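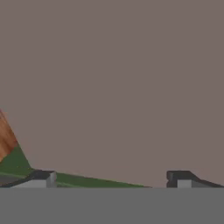 Wrist view in the simulator, fingers apart, green piece to the left.

Print this page | E-mail this page

Wrist view only for recording demos?
Posted by Jin-sol Ham, November

I'm gathering examples in simulation for a pick task and have 40 so far. The trained policy moves to the green piece and then closes the fingers in the wrong place. Most of the wrist picture is plain backdrop and the wooden piece is barely in it. Do I need more examples or a second view?

Kauko Nurmi
More examples. 40 is nothing.

Josiane Jacquet
I would add a fixed view before recording any more. In yours the left finger hides part of the base of the green piece, and the thin end is what shows in the gap. A policy can't learn much from what it never sees. We had the same trouble on Trarkine and kept 2 views after that - one on the wrist, one from the side.

Also check your start positions. If the arm begins from the same place every time, the 40 are nearly one example. I use 7 starts and record 5 from each, then train and look at the failures. Replay the old ones with the new view if your simulator saves the states, and you won't have to drive them all again.

Min-kyu Jang
Same as Josiane. Throw out any with long pauses - mine learned to stop and wait.

Contact us | Copyright Nidavach Help | Back to top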